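Getting the leaflets out from your own kitchen table

Posted 4 June 2022

If you have ever said yes to helping a council candidate, you will know that sooner or later somebody turns up on the doorstep with boxes. My first lot came in February, for the Festomstead ward by-election, and I put them down in the hall next to the wet umbrellas and went to make the tea. Please don't do that. The bottom box drank up the puddle and I spent the evening with damp leaflets draped over the airer like so many socks.

So, first of all, find the boxes a dry home. Under the bed is good, on top of the wardrobe is better if you have the knees for it. Open each one as soon as it arrives and look at a leaflet from the top and one from the bottom. Check the polling date, the candidate's name and the little line of small print saying who printed it and on whose behalf. Wanting Shi once found the wrong ward name on hers, and a quick telephone call to the printer that same afternoon saved a great deal of bother.

Folding

Clear the table completely, fruit bowl and all. Wipe it down and then go and do something else until it's properly dry. Newsprint is a menace near leaflets, as is butter, and I now wash my hands more often on a folding night than I do when I'm baking.
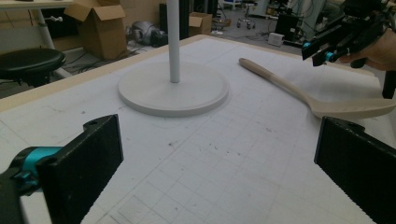
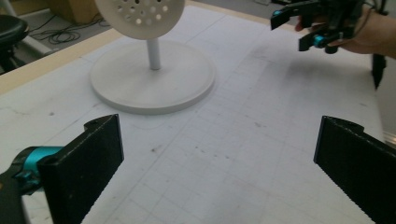 Folding a leaflet in three is mostly a matter of getting the first crease straight, and once you've done that the second one looks after itself. Do one slowly, keep it beside you as your pattern, and run the back of a teaspoon along the crease instead of your thumbnail (my poor thumbs!). If you struggle to keep things square, a faint grid like the one on the white surface in both pictures is a lovely thing to work on, because you can line the bottom edge of the leaflet up with one line and keep an eye on the side against another. A sheet of squared paper taped down at the corners will do you very well. Do change it when it gets grubby, though — you can see how the smudges and little dark specks show up on white, and you don't want to be rubbing a clean leaflet over those.

Bundling

I put leaflets into bundles of 100, with a wide elastic band round the middle and a slip of paper under the band so it doesn't bite into the top one. On the slip goes the name of the street. If it's a short street, such as Gosteck Close with its 34 front doors, I make up a small bundle specially and tuck in three spares for the ones that get rained on or posted to the same house twice. Stack the bundles in the order you'll walk them, last street at the bottom.

Envelopes

The letters to postal voters want envelopes, and for those I was taught by Dehua Ren to use a damp sponge in a saucer. Lay the envelopes out with the flaps overlapping like roof tiles, wipe the whole row in one go, and close them one after another. Go easy on the water. Press them overnight under the heaviest cookery books you own.

Out on the round

A wooden spatula is a great friend to anybody delivering. Lay the leaflet along it and push it through the letterbox, and your fingers stay on the outside, well away from the dog at number 17. Wear shoes you'd be happy to garden in, carry a pencil for marking off the streets, and shut every gate behind you. Anything left over goes back in the dry box until polling day is past, and after that the blank backs make very decent shopping lists.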